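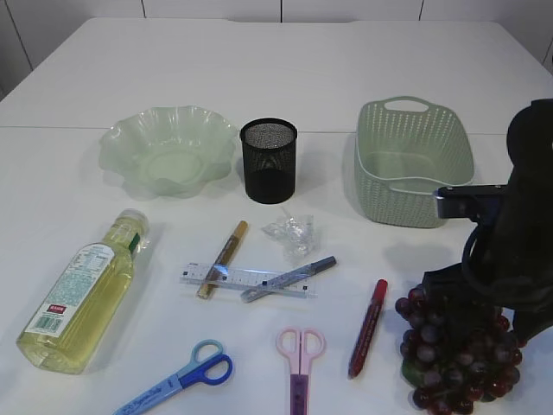

May, bench notes, sorting table

Started a little after 2 in the afternoon. Lena Zalewska had the morning and left me her list, which I have mostly followed. The question is still the one from last week: for a mixed lot of kitchen and desk things, which containers do people reach for first, and which ones do they use only when the others are full. Jestis wants a short write-up of the container set before they order more of it.

Containers out today: the pale green bowl with the wavy rim, the black mesh pen holder, the sage green basket with the handle cut into the end. Bowl to the left, basket to the right, pen holder between them, all along the back of the table. I kept that order for every round so the notes can be compared. Lena had swapped the bowl and the basket on two of hers, see her page.

Loose things: the bottle of cooking oil, grapes, the stationery. Oil goes down on its side at the start. We agreed on that because standing up it gets left alone, people treat it as already put away. On its side it reads as something that still has to go somewhere.

Rules as before. Everything starts on the table and nothing starts in a container. No talking about where things belong until the round is over. A round ends when the person says it ends.

Round 1. Leszek Laskowska. Took the stationery first, one piece at a time, into the pen holder. Grapes into the bowl. Then stopped for a while over the oil. Put it in the basket lying down, took it out again, and stood it on the bare table next to the basket. Said afterward that a bottle of oil in a basket with holes in it is asking for trouble. Fair point, and the same thing came up in Lena's notes in different words.

Round 2. Me. Not much use as data, I know the set too well. Did it mainly to get a time for one person working without hurry. 80 seconds, including going back for a piece of stationery I had dropped into the basket and then changed my mind about.

Round 3. Leszek again, this time told that the whole lot has to leave the table in one trip. Very different result. Everything went into the basket, pen holder and all, with the bowl set on top and the grapes in the bowl. He carried it by the handle end with his other hand underneath. It held. I would not want to do it with a full bottle and a longer walk.

Round 4. Same instruction, but the basket taken away. He put the oil under his arm, the pen holder in one hand and the bowl in the other. Two trips would have been more sensible and he said so.

Notes on the containers, for the write-up:

- Bowl. Wide and shallow, good for fruit, you can see what is in it from the side. The wavy rim makes it awkward to lift with one hand, fingers end up inside. Light shows through it, which makes it easy to tell if something small has been left at the bottom.
- Pen holder. Does one job. Everyone so far uses it for stationery without thinking. Light enough that it tips if you put long things in one side only. Lena suggests a pad under it. I would try that before asking for a heavier one.
- Basket. The one people fall back on. Takes the oil lying down, takes a mix. Wipe it out between food and desk things. The little openings in the sides collect crumbs, and the brush in the sink drawer is too thick for them.

Washed the grapes before round 1 and again at the end. They are past their best from the handling and should not go back in the kitchen. New bunch for next time. If they are out of those, cherry tomatoes would do, but then mark it in the notes so we don't mix the rounds up.

Table: the join between the two pieces caught a pencil twice. The back piece has crept a little, so I loosened the clamps underneath, pushed it up and tightened them again. Better, still not flush at the left end. I put a strip of card under that leg. Someone please bring a proper shim, the card will go flat in a week.

Also wiped down the wall panels behind, there were marks from where the old shelf unit used to lean. Most came off with dish soap and warm water. One gray streak low down didn't and I have left it.

Supplies: 19 sheets left of the round log forms. Lena prints them from the shared folder, the one called Honus forms, not the older copy. The older copy has no line for trips and I used it by mistake for round 3, so the trip count for that one is written in the margin.

Paper towels nearly out. Dish soap fine.

Asked Fulis for a second basket in the same size. They have it in the sage green but not with a lid, and I think we want the lid, given what Leszek said about the oil. Will ask if the lid from the deeper one fits. If it does I would rather buy the lid alone.

Still to do:

- rounds with someone who hasn't seen the set, 6 would be enough for a first look
- one set with the oil standing up at the start, just to have it on paper
- bowl and basket swapped, to go with Lena's two
- weigh the basket fully loaded, kitchen scale is in the cabinet over the kettle
- type up the container notes for Jestis

Lena, your list had "tray" on it with a question mark. I couldn't find a tray. If you meant the flat one from the Lazarević box, it's still packed, and I didn't want to open that without you. The tape is already lifting at one corner, so it can probably be opened and closed again cleanly.

Finished by 5. Oil is back on the shelf, cap checked. Bowl is drying on the rack.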